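Robots still can't put the fruit away, and the people paying for them have noticed

By Josiane Millet
18 July 2023
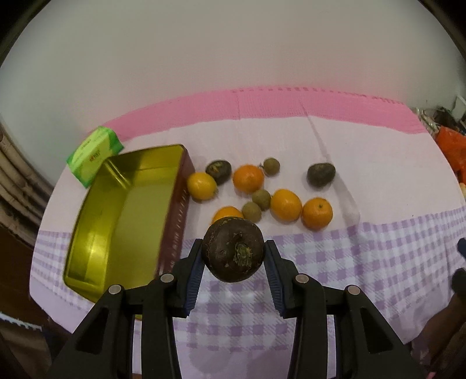 A dark fruit in the grip of a hand-held gripper, with oranges and smaller fruit still on the cloth.

If you have been putting off the washing-up until a machine can do it for you, you may want to run the hot tap. A round-up of home and shop trials published by Skollerine, a small consultancy that tests automated equipment for retailers and care providers, finds that robots are getting better at picking things up and remain fairly hopeless at most of what comes next.

The report looked at chores that a bored teenager could manage while looking at a phone: clearing a table, sorting fruit, filling a shelf, folding a tea towel. The results are mixed, which is the word consultants use when the client is going to read the report too.

Fruit did better than expected. A piece of fruit is an awkward customer. It rolls, it bruises, and no two of them are the same shape, even when they come from the same tree. Older factory machines dealt with this by avoiding it and sticking to boxes. The newer lot learn from large numbers of recorded grabs, many made by people working a gripper by hand, so that a machine can copy how a person goes about it. According to the report, the trial arms could take hold of a single firm fruit on most attempts and let go of it again without making juice.

"Picking up an orange is more or less sorted," said Petronella Nel, who led the testing. "Picking up an orange that's leaning on another orange is a different job. Then you ask it to put the soft ones on top and it has no idea what you're on about."

Softness was the sticking point all the way through. A shopper gives an avocado a little squeeze and knows whether it is for tonight or for the weekend. The arms, which mostly went by what their cameras could see, treated a ripe plum and a hard one as the same plum. In one run at Lo Presti, a greengrocer that lent its back room for the purpose in June, the machine filled a display with great care and put everything that needed selling that day at the bottom.

Refilwe Baloyi, who manages the shop, was polite about it. "It was very neat," she said. "It was so neat I felt bad taking it all out again."

She did not feel bad about the speed. Her Saturday staff can empty a crate in the time it takes to have an argument about the radio. The robot took most of a lunch break, and stopped dead when a customer's pushchair came through the door. It waited, as it was built to do, until somebody came over and pressed a button to tell it the danger had passed. By then the pushchair had bought its bananas and gone.

Things were no quicker at home. Skollerine gave 3 households the use of a wheeled helper made by Drastard and asked them to leave it to tidy the kitchen table after a meal. The maker calls the machine Kuno and sells it as "an extra pair of hands", although the trial model had only the one. It was good with mugs. It was good with lemons. It met its match in the tablecloth, which it took hold of along with a teaspoon and would not give back.

The report has a whole section on cloth, and it makes gloomy reading for anyone with a full laundry basket. A cup stays cup-shaped when you lift it. A towel turns into something else the moment you touch it, and the machine has to work out afresh what it is looking at. The folding trial was scored out of 100, with a score of 100 meaning that a person would not bother to do it again. The authors say the best run would have passed in a student house.

Drastard, which has seen the report, says it missed the point. Pravesh Pillay, who runs the firm's home products side, argues that the machine tested was an early one and that its software has been changed since.

"People compare it with themselves on a good day," he said. "Nobody compares it with a table that's been left for the whole evening. If it takes an hour but you were asleep, it's taken no time at all."

He has a point, and the households partly agreed. Two of them liked coming down to a kitchen that was tidier than they had left it, even if the fruit had turned up in the sink. The third asked for the machine to be collected early, on the grounds that it hummed.

Where the report is more cheerful is on dull, repeated jobs in places that can be arranged to suit the machine. Moving full trays from one rack to another went well. So did taking tins from a box and standing them on a shelf, so long as the shelf was empty to begin with and stayed where it was. Shops that were willing to mark their floors, fix their lighting and keep people out of the aisle got decent results, though a few managers wondered whether an aisle without people in it was quite what they were after.

Cost gets a short chapter. The authors avoid giving a pay-back time for the home machines and say it would depend on how much the owner dislikes tidying. For shops they suggest hiring before buying, keeping the staff who know the stock, and asking the seller to run the demonstration with the shop's own goods. Several demonstrations they sat through used very clean, very round apples.

Grethe Kárason, who looks after the kitchen at a care home that took part, has already made up her mind. She would have a robot tomorrow to push the heavy trolley from the store to the kitchen, and she would like it to be quiet and to get out of the way when it is done. She does not want it near the fruit bowl.

"The residents like choosing," she said. "They pick one up, they put it back, they pick up another. You'd have the machine in tears."

Skollerine plans to repeat the trials next year with the same tasks and, it hopes, newer machines. It will also be adding grapes. Pillay said Drastard would be glad to take part and asked whether they could be seedless.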